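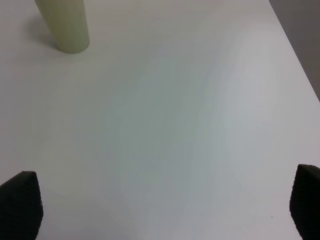 Moving to Moltau in July, ship the car or drive it?

drita_t
Got 2 quotes. Valstead wants 3,025 door to door. Other place is cheaper but no insurance to speak of. Car is old, runs fine. Drive it or pay?

wendell_e
Drive. Did Pakalia to Moltau in a worse car. Change the oil first, check the spare, go.

slavicas
Disagree. Add up gas, motels, food, wear on the tires. You're not saving what you think. Plus you show up wrecked and still have to unload.

wendell_e
Motels? I slept in the car lol

slavicas
Well she might not want to
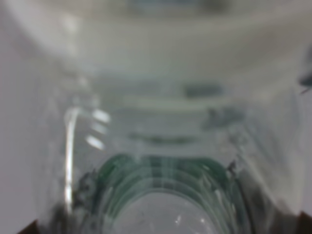 Also ask Valstead if that price holds thru July. They raised mine by 500 the week before pickup, said it was a fuel thing. Get it in writing.

drita_t
Ugh ok. It does say "estimate" on the quote now that I look

zdenka81
Third option, sell it and buy one there. What's it worth?

drita_t
Not much more than the shipping tbh. But I know this car. No idea what I'd get over there

wendell_e
Exactly. Keep the car you know

zdenka81
Until it dies on the pass. Route 81 is all uphill after Pakalia and there's no signal for most of it

wendell_e
It's not that bad, theres a gas station halfway

slavicas
Closed last I went thru

drita_t
Ok calling Valstead monday to ask about the estimate thing. Will post what they say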